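Hausschuhe für Gäste bei Fliesenboden - was ist bei euch üblich?

Sachiko Kawaguchi
fragte in: Wohnen und Haushalt

Guten Abend an alle,
ich wohne seit dem Mai in einer Wohnung im Erdgeschoss, und fast überall liegen Fliesen. In meiner Familie war es immer selbstverständlich, dass man die Schuhe an der Tür auszieht und dass für die Besucher Hausschuhe bereit stehen. Hier in Deutschland bin ich ein bisschen unsicher. Manche Gäste ziehen die Schuhe sofort aus, andere gehen damit bis in die Küche, und ich traue mich nicht, etwas zu sagen.

Meine Fragen wären: Ist es unhöflich, wenn ich darum bitte? Und welche Hausschuhe soll man für Gäste kaufen? Ich hatte zuerst zwei Paar aus Filz von Endari, die sind sehr gemütlich, aber auf den Fliesen rutscht man damit, wenn der Boden frisch gewischt ist. Meine Schwiegermutter ist 67 und ich möchte nicht, dass sie fällt. Waschen kann man sie leider auch nicht gut, nach dem ersten Mal waren sie eine Nummer kleiner.

Vielen Dank im Voraus für eure Erfahrungen.

2 Personen finden diesen Beitrag hilfreich

fliesenleger_a_D
Unhöflich nein. Sag es einfach an der Tür, fertig. Filz auf nassen Fliesen ist Quatsch, kauf was mit Gummisohle.

Sekiguchi
Liebe Sachiko, ich bin auch nicht hier geboren und hatte am Anfang die gleiche Sorge. Nach meiner Erfahrung kommt es sehr auf den Haushalt an. Bei den Eltern meiner Frau zieht jeder die Schuhe aus, bei unseren Nachbarn würde man mich komisch ansehen, wenn ich auf Socken im Wohnzimmer stehe. In der eigenen Wohnung darf man aber bestimmen. Ich sage meistens: »Hausschuhe stehen links, nehmt euch bitte welche.« Das klingt freundlich und es ist trotzdem klar, was gemeint ist. Bei Handwerkern mache ich eine Ausnahme, sie dürfen oft aus Gründen der Sicherheit die Schuhe nicht wechseln. Für sie lege ich eine alte Decke aus.

Zu den Hausschuhen selbst habe ich in den letzten Jahren einiges probiert, deshalb schreibe ich es etwas ausführlicher:

Filz oder Wolle
Warm und leise, im Winter meine liebste Wahl. Man muss aber auf die Sohle achten. Es gibt Modelle mit einer dünnen Schicht Latex darunter, damit geht es auch auf glattem Boden. Ohne diese Schicht würde ich sie für ältere Leute nicht nehmen.

Schlappen aus einem Stück
Sie sind nicht schön für jeden Geschmack, aber praktisch. Man spült sie unter der Dusche ab und trocknet sie mit dem Handtuch. Wichtig ist ein breiter Riemen, dann passen sie auch mit dicken Socken. Ich würde eine Nummer in der Mitte und eine große kaufen, damit kommt man bei fast allen Gästen aus. 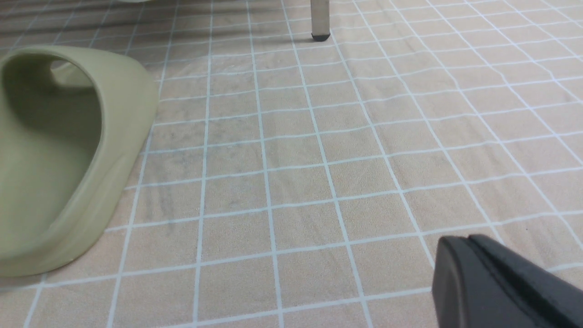

Feste Hausschuhe mit Ferse
Für deine Schwiegermutter wäre das mein Vorschlag. Hinten geschlossen, mit Profil und am besten mit Klettverschluss, so muss sie sich nicht lange bücken. Stell auch einen Stuhl in den Flur - im Stehen verliert man beim Anziehen leicht das Gleichgewicht.

Und noch eine Kleinigkeit: Wische den Boden am Vormittag, wenn am Abend Besuch kommt. Zu viel Reinigungsmittel hinterlässt außerdem einen Film, der die Fliesen erst richtig glatt macht.

Sachiko Kawaguchi
Danke euch beiden! Der Satz mit »links« gefällt mir, nur steht bei mir das Regal rechts. Für die Schwiegermutter suche ich jetzt welche mit Klettverschluss in Größe 38.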